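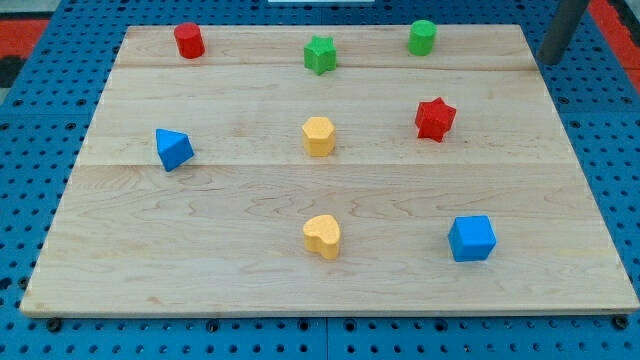 Re: [dakdale-swap] glue-up boards cupping, what am I doing wrong

Sorry for slow answer, been on the road since mid July and only reading the list on my phone.

> I have made four cutting boards from the Ivlow maple and every
> one of them has cupped within a month. Flat when it comes out
> of the clamps, then I oil it and it rocks on the counter. I alternate
> the rings like the book says. Humidity in my garage is 60 percent
> most of the summer. Should I just buy a drum sander and
> flatten them over and over? The one I want is 2000 dollars.

Don't buy the sander. Well, buy it if you want one, but not for this.

First thing, 60 percent in the garage and then the board goes into an air conditioned kitchen, probably 40 in there. Of course it moves. Bring the lumber in the house before you cut anything. I leave mine under the spare bed for 10 days, longer if I forget about it.

Second - how are you oiling? You didn't say. If you only do the top, or do the top today and the bottom next weekend, that alone will do it. Both faces, same day, ends too. Then stand it on edge to dry, not flat on the bench. Flat on the bench one side gets air and the other doesnt.

Alternating rings: I quit worrying about it. I put the good faces up and pick quieter grain if I can get it. Flukcombe sawmill will let you dig through the stack if you ask nice and restack after. Ivlow won't, at least not last time I went.

Also check your jointer fence. Mine was off a hair for a whole winter and I blamed the wood. Flip every other board when you joint the edges and the error cancels.

Glue is fine, whatever you have. Less clamp pressure than you think.

For the four you already have, leave them on edge indoors a couple weeks before you do anything. One of mine came back most of the way by itself. If not, hand plane and winding sticks, an evening's work.

Somebody asked about the Mac Giolla clamps - yes still have them, yes still for sale, no I wont ship. Pickup in Dakdale only, write me off list.

More later, got to run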